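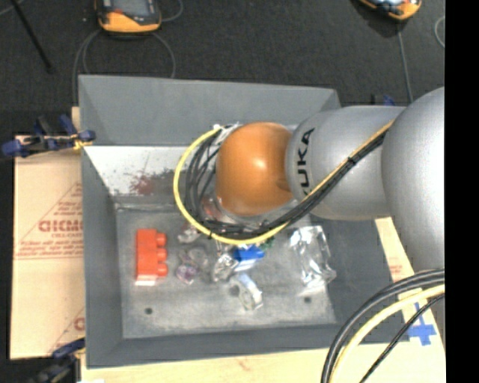
The KUKA arm over a bin of mixed small items at the Dumitrescu site in Redthorpe.

Robot takes over first sorting at Redthorpe returns hall

27 August 2020

The returns hall of Dumitrescu in Redthorpe has started to use a robot arm for the first sorting of small goods. The company, which handles returned toys and household articles for shops in the region, says that no jobs will be lost, but the work of the people in the hall is already different.

Until this summer, each shift had four workers at the bins, picking out items by hand and placing them on the belt. Now two of them stay near the arm and deal with whatever it leaves behind. The other two have moved to the checking tables, where goods are opened, tested and packed again.

"Toy blocks are easy for it," said Ebise Gebreyes, who leads the early shift. "Clear plastic is more difficult. When a thing is transparent and also wrinkled, we still often have to take it out ourselves."

She said that her back is less tired at the end of the day, and that several colleagues have told her the same. On the other side, some workers miss the talking at the bins. At the checking tables everyone sits alone, and the work needs more attention.

The staff were given two days of training, mostly on how to stop the arm safely and how to clear a bin before it starts again. Workers who moved to checking receive a higher hourly rate, after an agreement reached with their representatives. Those who stay at the bins do not, and this question is still under discussion.

Dumitrescu employs 340 people at its halls in Redthorpe and Lindidbridge. A decision about a second arm, for Lindidbridge, is expected in October. Gebreyes has asked that the workers there may visit Redthorpe before it is made.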